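To: Dremlow Schools Supplies List
Subject: Re: Chalk and board markers for the new term
Date: September 5, 2020

Dear colleagues,

Further to the enquiry copied beneath, the Supplies Office confirms that chalk and dry-erase markers will continue to be ordered together through Latodar. Rooms in the Prerkholm building which still have slate boards may request coloured chalk on form 814. Yellow, light green and orange are held in stock.
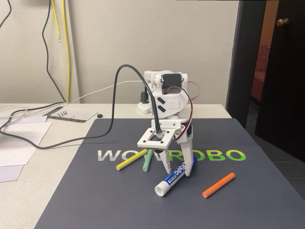 Long Lane Infants asks whether markers may be kept in the same tray as chalk. The Office would prefer that they were not. Chalk dust gets into the marker tips, and more than 80 markers were written off in April. Caps should be pushed fully home and markers laid flat.

Orders are limited to 29 sticks of chalk and 8 markers per room. Broken sticks should be kept for use in the playground.

Supplies Office
Dremlow Schools

> Could the Office please confirm whether coloured chalk
> is still available? Our last box held white only, and
> two of our rooms have no whiteboard. We should also
> like a few blue markers if these can be sent in the
> same delivery.
>
> School Office, Prerkholm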